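Trasten Movement Rejects New Border Patrols, Says Its Positions on the Musta Ridge Will Stay

SAVCOMBE, November 6, 2023 - The Political Office of the Trasten Movement rejects the decision of the Bárány government to send armed patrols along the eastern side of the Musta ridge. The decision was made without any talks with the people who live there, and it breaks the understanding both sides accepted in March.

Under this understanding, no armed unit may come closer than 1000 meters to the ridge road. The Movement has respected this distance every day. In the last weeks our observers recorded 18 crossings by Bárány vehicles, and on 2 occasions shots were fired over the heads of farmers who were working in their own fields. We informed the monitors of each case in writing. Until today we received no answer.

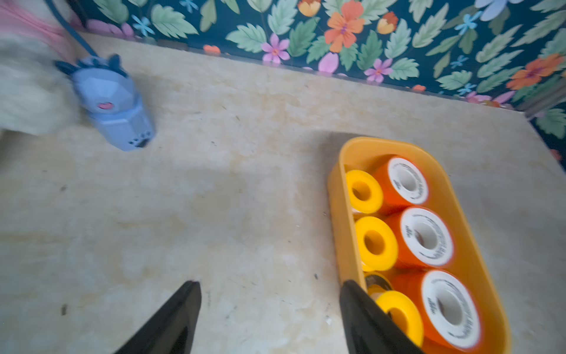 The government in Bárány says that the patrols are needed to stop the transport of weapons over the ridge. The Movement answers to this very clearly. The ridge road carries flour, fuel, animal feed and school buses. It is the only road which stays open in winter for the villages on the upper side, where 2373 persons are registered. To close it, or to put soldiers on it, is a punishment of these families.

We also want to say to those who make threats in the newspapers of the capital: the Movement is stronger than it was before the March understanding, and its defensive positions are prepared. We do not look for a war. If a war is put on us, the cost for the other side will be heavy, and the generals who promise a short and easy operation to their public should explain from where they take this promise. 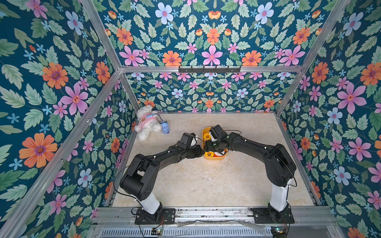

The Political Office asks for the following steps. The patrols must return to the line of March before the first snow. The monitors must publish the reports which they already have on their desks, including the ones which are not comfortable for us. The telephone line between the two field commands, cut by the Bárány side, must be opened again, so that a small incident at night does not become a large one in the morning.

When these steps are done, the Movement is ready to send its delegation to Savcombe for a new round of talks. The question of the prisoners can be discussed in the same round, and we have already given our list to the mediators.

To the people of the ridge villages we say that the road is open at this moment and the market will be held as usual. Please keep to the marked paths in the upper fields and report any unknown object to the nearest post. Do not touch it.

The Political Office will make no further statement on this matter before the mediators have given their reply.

Trasten Movement
Political Office, Department of Information
For immediate publication. The text may be reprinted in full or in part if the source is named.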